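I took the Lindqvist guide to Tresden with me in September, all 300 pages of it, and I'm so glad I did. I nearly left it at home to save weight (I travel with one small rucksack and I'm fussy about it), but by the second morning it was living in my coat pocket with tram tickets sticking out of every chapter.

Tresden is the sort of city that gets half a paragraph in the bigger guidebooks, usually as a place to change trains on the way to the coast. Ulla Honkanen gives it the whole book, and she plainly loves it. She starts at the river, works up through the old rope-makers' quarter and only gets to the cathedral on page 50, by which time you've already been sent into two bakeries and a courtyard full of swifts. I followed her route to the letter on my first day and had a wonderful time, apart from the hill, which she calls "gentle". Hm!

The walks are the best part. There are 40 of them, each with a hand-drawn map, and the maps are lovely clear things with the steps marked properly and the drinking fountains too. Walk 4, along the canal to Garneck, was my favourite. You pass the old dye works and the allotments, then have lunch at the lock and come back on the little ferry if your feet have had enough.
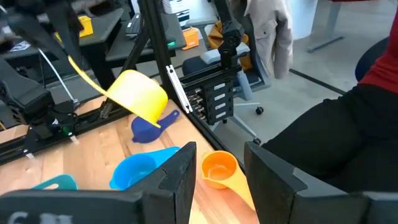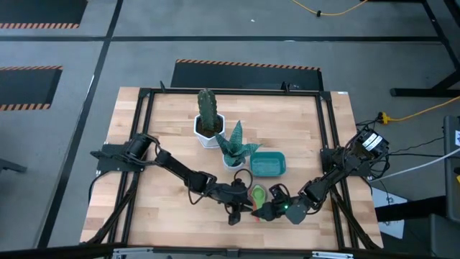
The food chapter is shorter than I'd have liked, but what's there is spot on. I had the smoked eel pie she recommends at the covered market and then went back for it the next day, and the one after. She's good on the customs as well, such as paying before you sit down, and leaving your cup on the windowsill when you've finished. I'd never have worked that one out for myself.

History is dotted through the walks in small boxes, so you read about the great flood while standing next to the mark on the wall. I much prefer that to a long chapter at the front that I always mean to read on the plane. My one real grumble is the index. Sudirholm, the island with the lighthouse, gets a beautiful six-page section and isn't listed at all, and I was thumbing back and forth for it on the quay with the boat about to go.

The bus details need a check too, as the Garneck service now leaves from behind the station and the book still has it at the front. The tram map inside the back cover was right every time I used it.

The paper is thick enough to write on and the cover shrugged off a proper soaking. Mine is battered, full of pencil and smells faintly of eel, and I've already marked the Sudirholm coast path for next spring.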